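Ticket 63: Gestreifte Tischdecke rutscht und wirft Falten
Bereich: Gemeinschaftsküche und Frühstückstisch, Haus Prirndale
Gemeldet von: Nanna Oddsson
Status: gelöst, eine Restfrage offen
Eröffnet am: 2021-04-23

Meldung

Hallo zusammen, unsere neue gestreifte Decke ist eine Wucht! Seit sie auf dem Frühstückstisch liegt, bleiben die Leute morgens viel länger sitzen, und ich will sie auf keinen Fall wieder hergeben. Leider wandert sie. Sobald jemand etwas Schweres über den Tisch zieht, zum Beispiel den Brotkorb oder die große Kanne, kommt der Stoff mit. Nach dem Frühstück hängt sie an der Fensterseite fast bis auf die Stühle, und gegenüber schaut die blanke Tischkante heraus. Dazu kommen Falten auf der linken Hälfte, die ich mit der Hand nicht glatt bekomme.

Was ich schon probiert habe: neu auflegen, kräftig ausschütteln, andersherum auflegen. Andersherum war es ein klein wenig besser, aber vielleicht habe ich mir das auch nur gewünscht.

Rückfrage vom Hausteam Brirton

Danke, Nanna, schöne Meldung! Liegt unter der Decke noch etwas, oder direkt die Tischplatte? Wurde sie vor dem ersten Auflegen gewaschen? Und womit deckt ihr normalerweise ein, eher Teller und Gläser oder vor allem Sachen in Verpackung?

Antwort Nanna

Direkt die Platte. Gewaschen wurde sie einmal bei 40 Grad, danach lag sie zusammengefaltet im Schrank, ziemlich stramm unter den Favero-Servietten. Eingedeckt wird bunt gemischt, unter der Woche steht viel Abgepacktes auf dem Tisch, damit sich jeder etwas mitnehmen kann.

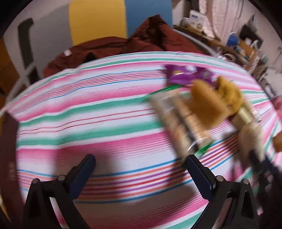
Zu den Falten habe ich inzwischen eine Theorie, und sie kommt ganz klar aus dem Schrank. Zwei der Knicke verlaufen dort, wo ich die Decke immer zusammenlege, und der Stapel Servietten hat sie richtig schön eingepresst. Wenn Leute am Tisch stehen und nach Brot greifen, fällt das kaum jemandem auf, mir aber jeden Morgen! Auf der linken Seite sind sie weich und laufen eher von oben nach unten, also quer zu den rosa und grünen Streifen, und genau deshalb sehe ich sie sofort. Praktisch sind die Streifen trotzdem: Ich richte die Decke jetzt an einem der breiten grünen aus, und sobald der schräg zur Tischkante läuft, weiß ich, dass wieder jemand gezogen hat.

Vorschlag Hausteam Brirton

Der Trick mit dem grünen Streifen ist super, den übernehmen wir für den großen Tisch im Saal. Bitte in dieser Reihenfolge versuchen:

Schritt 1: Decke abnehmen, Platte mit lauwarmem Wasser und einem Tropfen Spülmittel abwischen, gründlich trocknen. Auf einem Film aus Möbelpolitur rutscht jeder Stoff.

Schritt 2: Decke leicht anfeuchten und von links bügeln, mittlere Stufe, vorher das Etikett ansehen. Dabei dem Verlauf der Streifen folgen, dann verzieht sich der Stoff nicht.

Schritt 3: Molton unterlegen, an jeder Seite 2 cm kleiner als die Platte. Im Wäscheraum liegt noch eine Rolle, oberstes Fach.

Schritt 4: Erst wenn das alles nicht reicht, Klammern oder Gewichte an die Ecken.

Und bitte künftig gerollt aufbewahren. Eine leere Papprolle aus dem Büro tut es wunderbar.

Rückmeldung Nanna

Schritt 1 gemacht, und siehe da, auf dem Lappen war wirklich ein gelblicher Film! Das muss noch die Politur vom Winter sein. Die Decke saß danach schon spürbar besser, aber beim Brotkorb ging sie immer noch mit.

Schritt 2 hat richtig Spaß gemacht. Angefeuchtet mit der Sprühflasche von den Zimmerpflanzen (frisch ausgespült, keine Sorge), dann gebügelt, und die Falten sind weg. Eine einzige ganz feine Linie sieht man noch, wenn die Sonne flach hereinkommt.

Schritt 3 ist die eigentliche Lösung. Mit dem Molton liegt sie wie angegossen! Ich habe den vollen Brotkorb mit Absicht quer über den Tisch gezogen, und der Stoff hat sich kaum gerührt. Nebenbei klappert das Geschirr viel weniger, das hatte ich gar nicht auf dem Zettel. Beim Zuschneiden war ich erst zu großzügig, da stand der Molton an einer Ecke vor und machte eine Beule. Lieber zweimal messen.

Die Klammern aus Schritt 4 habe ich nur kurz ausprobiert und gleich wieder abgenommen, man bleibt mit dem Ärmel daran hängen.

Offene Frage

Nach 5 Frühstücken hat die Decke jetzt einen Marmeladenfleck auf einem der hellen Streifen. Gallseife habe ich da. Kann ich die auf dem Weiß bedenkenlos nehmen, oder laufen mir dann die roten Linien daneben aus?

Antwort Hausteam Brirton

Bitte zuerst an einer Ecke testen, am besten dort, wo Rot an Weiß stößt. Seife auftragen, kurz warten, mit einem weißen Tuch abtupfen. Bleibt das Tuch sauber, kannst du an den Fleck. Kaltes Wasser und tupfen, bitte nicht reiben. Färbt es ab, lass die Decke so liegen und bring sie zu Oyelaran in die Reinigung, die haben im August auch unsere Vorhänge gerettet.

Das Ticket bleibt bis zum Ergebnis vom Eckentest offen. Den übrigen Molton kannst du gern behalten, für den kleinen Tisch im Flur müsste er noch reichen.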